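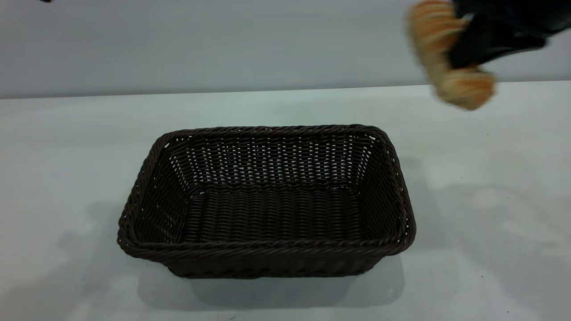

Wulteline - progress report to Stemitz, second reporting period

Prepared by the software team at Brorkeck

Summary for those reading between meetings

The bread task runs end to end on the new control stack. It doesn't yet run end to end every time, and most of this report is about the gap between those two statements. We are on schedule for the perception work, ahead on tooling, and behind on planning. Spending is within the plan, mainly because the second workstation is still on back order.

Perception

At the last review you asked why a basket was giving us more trouble than the bread. The basket is dark, the weave lets light through, and the table is white. Our old segmentation model looked at the small gaps in the far wall and concluded that it was looking at table, many times over. The resulting shape had the basket's outline and the structural confidence of a doily.

We now fit a simple open-box model to the rim and ignore the weave altogether. The rim is a thick braid and shows up well enough under the overhead lights. The fit settles in a few camera updates and stays put when the arm crosses the view. Shadows were the other nuisance. For a good part of February the planner was avoiding an obstacle that was the gripper's own shadow, and it did so with great care and some elegance. The shadow filter went in at the end of that month and the detours have stopped.

Bread pose estimation is acceptable at rest and poor in motion. When the arm moves at full speed the camera gives us a smear, and the estimator used to report a confident pose for the smear. It now reports low confidence and falls back on the arm's joint readings, with the bread assumed to be where it was last seen in the fingers. This assumption holds for rolls. It holds less well for croissants, which have opinions about being held by one end.

Planning

This is the part we would rather have put at the back. The approach to the basket has two stages: carry the item to a point above the opening, then lower and release. The first stage is fine. The second depends on knowing how far the item hangs below the fingers, and for lobed or twisted bread that number was being taken from the bounding box of the item as it lay on the table. Turn it in the air and the number is wrong. In 12 logged runs on the current build, 8 ended with the item inside the basket. Of the failures, most were a low lobe catching the rim. The software recorded every one of those as a success, as the fingers had opened at the correct coordinates.

Two changes are in progress. The hang distance will be measured after the lift, during a short pause in front of the camera. And success will be decided by looking in the basket, a step we are slightly embarrassed to be listing as new work.

We also tried the Guerra trajectory library, as suggested in your comments. It produces smoother motion than ours and we intend to keep it. Integration took longer than planned because its idea of "up" and ours differed by a sign. We found this out at low speed, for which we are grateful.

Tooling

The replay viewer is finished. Any run can be scrubbed back and forth with camera, joint states and planner decisions on one timeline, and it is the single most used thing we have built under this grant. It was not in the original proposal. We mention that without any particular emphasis.

Logs now rotate properly. The disk filled up once in this period, at 3 in the morning, during an unattended batch; the controller stopped the arm as designed and then could not write down that it had done so. A stop event now has its own reserved space.

The nightly regression suite stands at 15 simulated cases. It passes 9. We could raise that figure by removing the hard cases and have been asked not to, by ourselves.

Changes to the plan

We would like to move the mixed-basket milestone (several items, any order) to the end of the next period and bring the release check forward in its place. Dropping a second item on top of a first one that the system only believes is there did not seem a good use of anybody's money.

No change to the total budget is requested. We do ask to shift part of the travel line to bread. It goes stale, its stiffness changes, and the grip settings tuned on a morning croissant are no use by late afternoon. The rubber one we bought as a substitute behaves perfectly and has taught us nothing.

Next period

Hang measurement and the release check come first, followed by a repeat of the logged runs with the same items and the same basket. The failing regression cases will be worked through in order of how often they show up on the real arm. The planner configuration will also be documented, a task carried over from the previous report, and from the one before that in draft.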